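Distcombe Open Day

The Distcombe Open Day is a yearly public demonstration of robotic handling held on 30th November at the Palier works, a former mill built in 1882. Visitors watch in groups from behind a rail. The main item is the pouring task, in which one arm holds a paper cup and a second tips an uncapped water bottle over it.
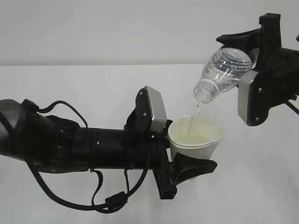
Ghaffari objected that pouring from an open bottle leaves out the hardest step, and asked for the cap to be included in later programs. The organizers kept the task as it was and listed cap removal as a separate trial.

Control is by Tenus, a two-arm software package first shown at the works in May. Each session has 5 runs and lasts almost an hour.
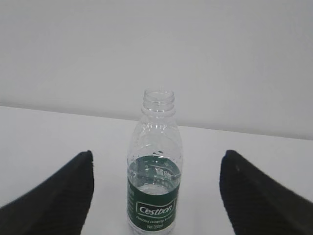
Between runs the operator resets the arms and returns the bottle to its start position. A run is scored on spillage and on final fill level. Runs stopped by the operator are recorded but not scored. Admission is free.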